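Clurkden: consultant and adviser bios, cleaned up

README, last touched in May

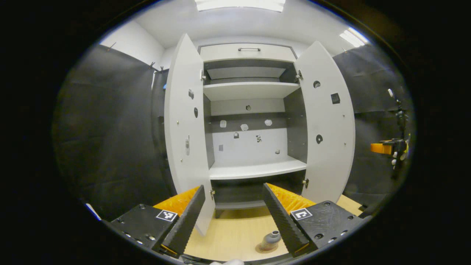
What's in Clurkden?

Short professional biographies of people who work in economic and management consulting, one bio per row, with the job titles and sectors pulled out into their own columns.

I started putting this together when I worked at Sobczak, a small advisory firm where every bid we sent out needed a stack of staff bios at the back. They were all written differently (some in first person, some in third, one mostly about sailing) and I spent far too many evenings fixing them. So I began keeping the tidy versions in one file, and the file grew. It now holds 2000 bios, and I still open it most weeks!

Where the text comes from

Most of the rows came from Sobczak and Trovia, who both agreed to let me use their old bid documents. The rest were sent in by the people themselves after Nelly Restrepo passed my request around her old department. Everybody was asked first. If you wrote to me and said no, you're not in here, and if you've changed your mind since, write again and I'll take your row out of the next version.

Columns

bio_id: a plain number, never reused
text: the bio as cleaned
person: first or third, meaning how it's written
role: current job title, spelled the way the bio spells it
sector: public, private, both, or blank
years: years of experience, only if the bio says so
source: sobczak, trovia or direct

Please don't read anything into a blank in years. Plenty of very senior people leave it out, and I didn't want to guess from graduation dates.

Cleaning

Names, phone numbers and email addresses are swapped for tags like PERSON and PHONE. Employers are swapped too, except for government departments, which I left in when the bio was about public work. Senga Rutherford did the second read on all of it and caught a lot of nicknames I'd missed, plus a spouse and two dogs. Bios shorter than 15 words were dropped. I fixed typos in the text but left odd capital letters alone, so you'll still meet a few Senior Strategic Partners in full costume.

Things that may trip you up

The set leans heavily toward senior staff, and 70 percent of the rows are in third person. Trovia's bios all went through the same editor at some point and they sound like it, so if you're training a classifier, split by source first. I didn't, the first time, and got a lovely score that meant nothing.

The sector column is my own call. "Both" covers anyone who mentions a paid job on each side, even a short one. Board seats don't count.

Loading it

It's one CSV file, UTF-8, commas, quotes around the text column. Version 2 opens fine in a spreadsheet. If you use Wanine for your bid templates, rename text to body before importing or it will skip the column without telling you.

Corrections go in the issues tab, with the bio_id in the title please. I usually get to them in the evening, after 8 pm.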